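Thursday, July 31, 2025
By Beverley Kingi

Wrapped cabbage coming undone in the Dodetti cooler - RESOLVED (I think!)

Kitchen: MacDonald, back prep table
Reported by: Marlene Lachance
Picked up by: me
Affects: whole heads, cut halves less so

The report as it came in from Marlene: "Cabbages are going in the cooler tight and coming out with the plastic hanging off. Outer leaves are limp and going brown at the edge. Film won't grip. Is it the new roll?"

I love a cabbage problem, so I grabbed this one right away. We had 32 heads in on the last delivery and I went through every one of them with Carter. Most were loose at the bottom, around the stem, and perfectly fine on top. That was a great clue, and I wish I'd paid more attention to it on day one instead of going after the roll.

Try 1: swapped the roll
Carter found an older roll of film from the dry store, the Ollar one we bought in 2021 and forgot. Wrapped four heads with that and four with the new one. Checked them after a night in the cooler. Three of the old-roll heads had let go and two of the new. So the new roll is fine, and Marlene, I owe you an apology for blaming it out loud in front of the supplier.

Try 2: turned down the humidity
The drawer was set at 85. Vernon thought the damp was getting under the film before it could stick. We dropped it for a night and the leaves looked worse in the morning, with the film hanging exactly the same as before. Put it back to 85. Please leave it there!

Try 3: dried the heads first
This one helped a lot. We'd been rinsing and going straight to the film, and plastic wrap slides all over a wet leaf. Now each head gets patted down with a clean cloth, stem end included, and you can feel the film grab the moment it touches. Got us to where only a few were opening. Karine says a cotton cloth beats paper by a mile and after two days of picking paper crumbs out of the ridges I agree with her completely.

Try 4: looked at the wrap itself
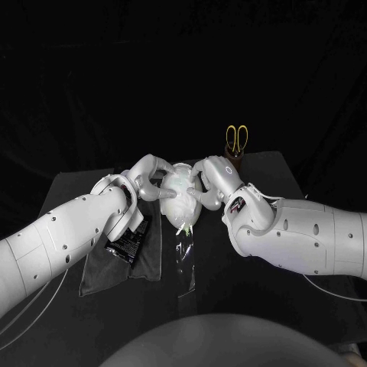
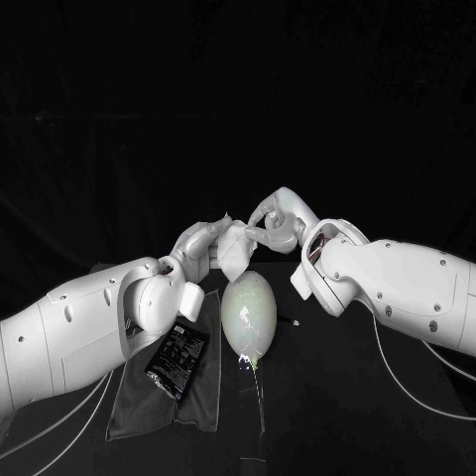
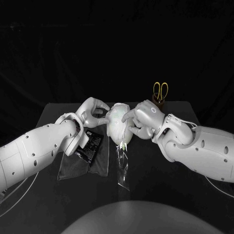
The film has to end somewhere, and where it ends is what was getting us. We were pulling a piece long enough to go around, then setting the head down and calling it wrapped, with all the spare plastic left running out from the stem end. You can see that kind of tail in the first and third pictures, a narrow shiny strip of it trailing off toward the front of the table. Leave it like that and it snags on the drawer, or on the next head, and the whole wrap gets dragged open from the bottom. Once I knew to look for it I found tails stuck to tails all through the cooler - two heads came out holding hands.

So, the fix. Pull 18 inches of film, no more, for a medium head. Lay it flat on the table and smooth it out. Dry head goes in the middle, stem up. Bring the sides in first, then the near end, then the far end, and twist whatever is left into a short rope. Fold the rope flat and press it down onto the stem with your palm for a few seconds. Turn the head over and set it in the drawer with its own weight on the fold. It's so satisfying when it goes right, the film pulls in tight over all the ridges and you can hardly find the edge.

Bigger heads need two pieces, crossed. One long piece bunches up at the bottom and you're back where you started.

Result: 12 heads done this way, two nights, all 12 still closed. Outer leaves crisp. Vernon squeaked one next to my ear to prove it.

Comments

Marlene Lachance: Works for me too. I do the twist before the far end comes in and it still holds, so I don't think the order is that fussy. Apology accepted.

Carter Cormier: Can we keep a stack of dry cloths at the back table? They keep getting borrowed for the pans and then I'm drying cabbage with my apron.

Beverley Kingi: Yes! Put a pile in the Prorau bin on the left, folded. Pans have their own rag.

Karine Desjardins: Does this go for lettuce? The soft ones bruise if I press that hard.

Beverley Kingi: Go lighter on lettuce and skip the palm part, just tuck the rope under. I've only done two so far. One stayed shut and the other opened a little at the side. I'll wrap a few more when the next box comes and post what happens on this ticket. Leaving it open for the lettuce, closed for cabbage.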